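Marks on a white desk surface – safe cleaning method?
Posted by Radu in Home and Office Care

I would appreciate advice on cleaning a white work surface with a light wooden strip along the far side. Pencil marks have accumulated over 8 months, and a dry cloth no longer removes them. I am also uncertain whether a mesh pencil cup may remain on the surface permanently, as the previous one left a gray ring.

Orkden
Mix 5 ml of mild dish soap into 200 ml of lukewarm water. Dampen a soft cloth, wring it out well and wipe toward the wooden strip, stopping short of it. Dry the surface immediately. If the white layer is paper, do not use water – a clean white eraser is the appropriate tool. Gray rings from metal cups generally respond to the same eraser. A felt pad under the cup will prevent further marks.

Plistik
Replace the top. It is faster.

Tutby
I concur with Orkden regarding the eraser. Please avoid scouring powder, as it dulls a white finish and the dull area then collects graphite more readily. My own desk is maintained in this manner, and the pencil cup stays at the back.
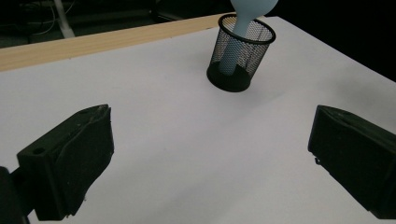 White desk surface with black mesh pencil cup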